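Home | Posts | Music | About | Contact

Cleaning my earbuds, and why I had been doing it wrong

Posted in: Small repairs, Listening

The left side of my earbuds went quiet in January. It still worked, but I had to turn the volume up to hear speech, and then the right side was too loud. I put up with it for longer than I should have. I listen to podcasts on the 47 bus, and by the end of the month I was missing half of what people said.

I looked up the price of a new pair. Zorkari had something similar for £46, and the man in the phone shop on Lawal Street told me mine were probably finished. I mentioned this to Kamran Moradi at work on the Tuesday and he asked when I had last cleaned them. I said I wiped them most weeks. He said wiping was probably the trouble, as it pushes the wax further into the mesh.

So I sat down with them after tea and did it properly. I used a soft, dry toothbrush, a wooden cocktail stick and a lump of Blu Tack. I did it on a marble top, where the wax and fluff would show up and wipe away afterwards. I also took one earbud at a time, having lost a silicone tip down the back of a radiator once with a previous pair. 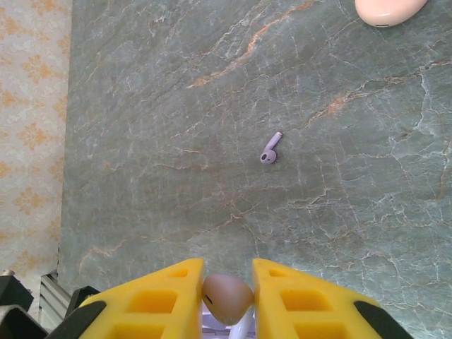 What worked

Hold the earbud with the opening facing down and brush upwards, so that anything loose falls out. I did this for a couple of minutes on each side. The Blu Tack is for the mesh: press it on lightly, pull it straight off, and use a clean bit each time. Don't twist it or it leaves crumbs behind. The stick is only for the groove around the edge. I kept it well away from the mesh.

I didn't use any liquid. I have a bottle of Clirna screen cleaner in the drawer and was tempted, but the label says flat glass only.

The case needed doing as well. There was lint packed into the bottom of both wells, and I think that was why the left one sometimes didn't charge. A dry cotton bud got most of it out. The hinge took longer than the rest put together and I still haven't got all of it.

The whole job took 40 minutes, and a fair part of that was looking for the cocktail sticks. The left side is back to the same level as the right, or near enough that I can't tell the difference. I have gone back to volume 7 on my phone, where I had it last summer.

I'll do them again at the end of next month. The keyboard is next, and I am not looking forward to it.

Last updated: February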